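Dultby and Troswood Open Side-by-Side Trial of Hand-Held Grippers

TROSWOOD – Dultby, the gripper maker, and the Troswood test lab have started a joint trial to find out which hand-held gripper fingers cope best with clothes, and the first results are already giving both teams plenty to talk about!

The trial compares two finger designs. Luik is a solid finger with a soft tip. Dostier has a long slot cut through it, so it bends a little as it closes. Operators use each pair for 12 household jobs, from picking a sock off a rug to folding a sweatshirt on a bed, and every job is repeated until the lab has 84 clean recordings per design.

Fabric was an easy choice for the opening round. It slides, bunches up and hides its own edges, and a finger that does well on a plastic cup can fail badly on a ribbed cuff. The lab wanted ordinary rooms too, with daylight from real windows and bedspreads that shift under the work.

So far the slotted finger is ahead on thin hems, with over 70 percent of first grabs holding to the end of the fold. The solid finger still does better on thick seams and heavy denim, and operators say it tires the hand less – a point the design team at Dultby is taking seriously.

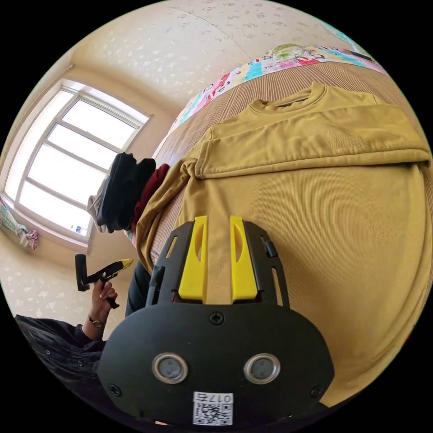 Sleeves remain the hardest part for both designs. Folding one across the body takes a light pinch at the cuff and a steady pull, and small differences in grip show up right away in the recordings.

Round 2 begins in September with towels, bed linen and zippered jackets. Dultby and Troswood will publish the full comparison, including the failed grabs, once that round is complete.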